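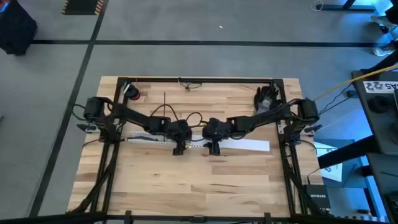

Visit notes, Żak workshop, January 13, 2019

Got there early, parking was easier than the email said. Signed in, got a sticker, no coffee yet. Writing this up fast from a notebook page I can only half read, so forgive the gaps.

The group was small and I stuck to the two-arm cell for nearly the whole visit. They call it Ikell. Other people went off to see the storage side and came back saying it was good. Didn't see it, can't report.

Host for the cell was Marites Bañez. Talks quick, answers the question you asked and then stops, which I liked. She started with the bench. Butcher-block top, because it's heavy and you can sand it. Arms mounted on opposite sides, facing each other, so both grippers can get to the middle. Black rails down the sides and a bar across the far edge tying them together. Everything that has to stay put gets fixed to the rails – never to the wood. They tried screwing into the wood once. Holes wandered, whole cell was out by a bit more each week.

Setup after any work on the cell goes like this, as far as I got it down:

Power off, arms parked by hand. Check the clamps on the rails, left side then right. Check the shoulder mounting plates. Then look at the cables, all of them, by eye and with a finger. Power on, home one arm, then the other, never both. Then the slow meet, where the grippers come in over the center of the bench and stop side by side with a gap. If the gap looks wrong you stop and go back to the clamps. Marites says most people want to go straight to the software at that point and she won't let them.

Somebody asked what breaks. Cables, mostly. The wrist ones need slack or the wrist can't turn, but too much slack and the loop snags on the other arm. Right now they leave a loop standing up over the forearm and another curl at the wrist. There's no number for it, you move the arm to its worst pose and see if the loop goes tight. The longer runs go down the rails in bundles and those hardly ever give trouble. They keep a log. 344 entries in it, 29 of those are cable swaps. I asked how many were somebody forgetting to plug something back in and got a look.
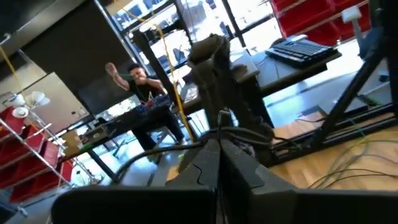 Fingers next. The wrist camera sits looking past both gripper fingers, so if a finger is on crooked you can tell from the picture before you tell from the work. Przemysław Tokarz did this part. Fingers come off, wipe the seats, put them back, close slowly and check the tips come together evenly. Then open and do it again. If the tips don't agree he changes both fingers, even when one looks fine. Spares come from Clernell and the wait is long enough that he orders before he needs them. Wouldn't say how long.

He also wipes the camera every time he is in there. Said a smudge cost them most of a day once, everyone blaming the lighting. They do get a lot of daylight through those big windows, and he would like blinds. Has asked. In June the afternoon is aparently hopeless and they shift the calibration to the morning.

Parts are in red bins on silver racks, close enough that you don't walk far for a screw. I want this for our place. Ours are in a cupboard with a key and the key goes home with people.

Bits I wrote down with no order to them:

Tape lines on the floor, black. Stay behind them when the arms are live. Nobody had to be told twice.

Gloves live on the bench, far corner. Ask before you borrow.

Network cable first, if an arm goes quiet. Then power. Then start worrying.

Two people for any shoulder work, one to hold the arm and one on the bolts. No exceptions, even for Przemysław, who has tried.

They label both ends of a cable. We label one end. Going to fix that at Jekemden this week, already told the others.

Did not get to ask about the brakes, or what they do when an arm has to go out for repair. Marites said email her. Also missed the end of the talk on rail alignment becuase our ride was leaving, so if anyone from the group has notes on that please send them over. I have the sign-in sheet and can pass along addresses.

Next visit not fixed yet. They can take the same size group, closed shoes, and bring your own lunch – the machine in the hall only takes coins.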